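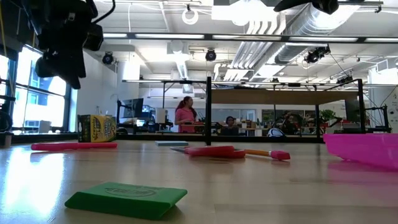 Moving the mail off the old host

I've been putting this off since the spring. The old shared host raised its price again and the mail server on it was getting slower, so in July I moved everything to a small virtual machine at Netanent. These are my notes, mostly so I can find them next time.

Starting point: 13 mailboxes, one domain, IMAP only. The largest mailbox was mine. The second largest belonged to Pao-chu Cheung, who has kept every message since college and has a folder tree eight levels deep.

DNS first. I lowered the TTL on the MX record from a day to five minutes, then waited two days. One day would have been enough in theory, but some resolvers hold on to records longer than they should and there was no hurry. I left the SPF record listing both servers for the whole move. DKIM got a new selector on the new machine, so both keys could be published at once.

The copy was done with an IMAP sync script run from the new machine, one mailbox at a time. First pass took most of a night. The second pass, run the next evening, only picked up the new messages and was done before I finished dinner.

Problems, in the order I hit them:

The old server used a dot as the folder separator and the new one uses a slash. The script handles this by itself unless a folder name contains a slash already. Pao-chu had 74 of those, things like "taxes/receipts" as a single name. I renamed them on the old side with a short loop, replacing the slash with a hyphen.

After the first pass the new server was short 154 messages in the archive folder. The log showed they had all been rejected for a malformed date header. They came from a newsletter that shut down years ago. I thought about repairing the headers, then saved them as plain files in a directory and moved on.

Duplicates in Sent. My phone had been saving its own copy of every outgoing message next to the server's copy. That predates the move, but I only noticed it when I compared totals. I removed 3438 duplicates by Message-ID. Check that the IDs are really there before you do this - a few very old messages had none, and a careless match on an empty string will treat them all as the same message.

Cutover was at 6 in the morning. I changed the MX, ran the sync a third time, and watched the log on both machines. The old server got its last real message a little before noon. Spam kept arriving there for another week.

Still to do: reverse DNS is set but one provider still files my mail as junk, so I need to look at the headers on their end. Backups go to the Dindlow box in the closet every night with rsync. I've restored one folder from it as a test and should do a whole mailbox before I cancel the old account.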